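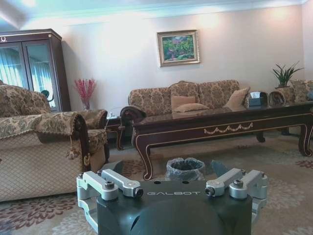 Let's start with pattern, because it trips people up more than color does. When I say "repeat" in this class I mean the distance from one motif to the same motif again, top to bottom or side to side. A carpet with big floral medallions, in maroon and rust and mauve on a pale ground, has a large repeat, and you read it from across the room. A tiny check has a small one, and from the same spot it just looks like a solid. Bring your Parsa swatch cards to class (the whole ring, please, I know it's bulky!) and we'll sort them by repeat.

Mixing patterns

My usual advice is to pick one loud pattern and let everything else be quieter. People break this all the time and get away with it, mostly when the colors are close cousins. Old-fashioned formal rooms do it constantly, damask on damask on more damask, and I love them for it.
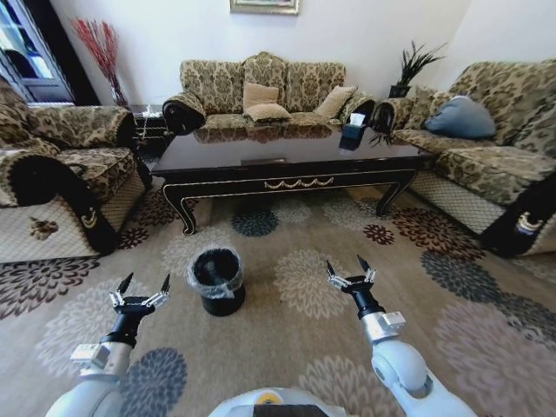 Fig. 1. Olive-gold damask on all three sofas, plain tan cushions on the center one.

Damask, by the way, is a weave. The pattern comes from the threads catching light differently, so you can have a damask in one single color. If the flowers are printed on top, it's a print, whatever the store tag says. Flip the Wolberg sample over and look at the back before you answer the worksheet.

Shine and texture

Don't forget that a surface can stand out with no pattern at all. Gloss bounces light around and pulls your eye, so a shiny dark thing on a busy rug still gets noticed. Matte things sink back. Try it at home with a lamp, it's kind of fun.
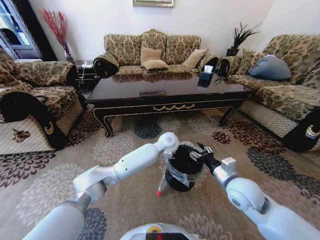
Fig. 2. Glossy black against a patterned carpet.

For the fabric budget exercise, use the Suro price sheet from March. You get $350 for the whole room, and the cheapest damask on the sheet eats up $50 of that before you've covered a single chair seat, so plan ahead. Pages 317 and up in the reader have the yardage tables. I always add a little extra for matching repeats and I still run short (ask me about my dining chairs sometime).
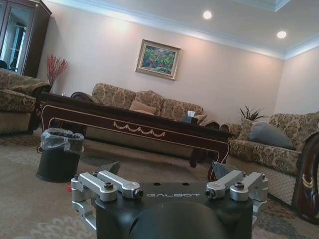
For next time

Read the Plurko handout on stripes and bring one fabric you can't stand. We'll try to find it a room.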